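Spent my afternoon at the Fallberg open day over in Sudville and I have robot thoughts, so many robot thoughts. Thread!

First off, parking. 900 people signed up and the lot holds 40 cars, so do the math. I left mine by the feed store and walked.

The robots are all in the back hall. They do tours every 49 minutes (no idea why 49, I asked and got a shrug) and I got on the 2 pm one.

Biggest crowd by far was at the cloth station. Arms handling fabric! I figured it'd be boxes and bolts all day, but nope - cloth, which is floppy and wrinkly and apparently a huge pain for a machine.

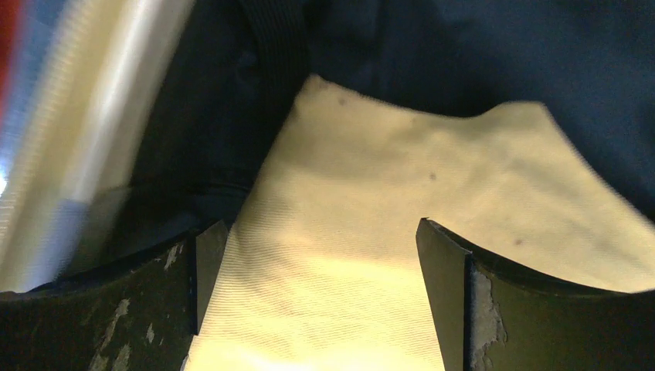

Photo: Fallberg open day, gripper view

Look at the beat-up finish on those fingers!! I love that. You can even make out the little diagonal weave in the cream stuff, with the navy piece behind it.

I asked our guide what's hardest and she said picking up one layer and leaving the one under it alone. I can't do that with coffee filters, so, respect.

A kid next to me wanted to know if it could do fitted sheets. Long silence from the guide. Then "not this year."

Snacks were from the Tkachuk bakery in Fillville and I had 2 poppy seed rolls before the tour and one after - no regrets.

They're doing another one in March. Go early, wear real shoes, and get up front at the cloth station if you can, it fills up fast.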